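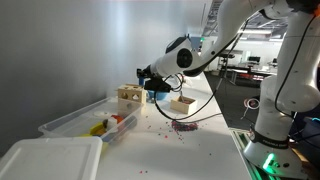
Sioned Kneath asked, after reading an early draft, why a planner should bother to track the cables at all when the arm can simply be told to keep clear of them. We think it is a fair question, and answering it turned out to be the most enjoyable part of the work!

In Kvaran, our planner, a cable is a chain of short links that may sag, slide and drag across the table. Figure 1 shows the kind of layout we care about: the gripper low over a blue cup, cables looping over the tabletop, and small beads spread in front of an open wooden box. A fixed keep-out zone large enough to cover every loop would rule out most of the useful approaches to the cup. Kvaran instead predicts where the loop will lie at each step of a candidate path, and drops any path that would sweep it through the beads.

We ran 1,488 planning queries over 29 table layouts, with the chain length set to 20 links. Shorter chains of 8 links were quicker to update but cut corners on tight bends (Meirion Ellis spotted this first, while replaying paths in the Hundance viewer). The longer chain follows those bends far better, and we were delighted to find that it still leaves room to replan while the arm is moving.

The prediction step is kept apart from the path search, so either can be swapped out. Section 5 describes how the friction setting for the tabletop is chosen.

Figure 1. Table layout with the gripper above the cup.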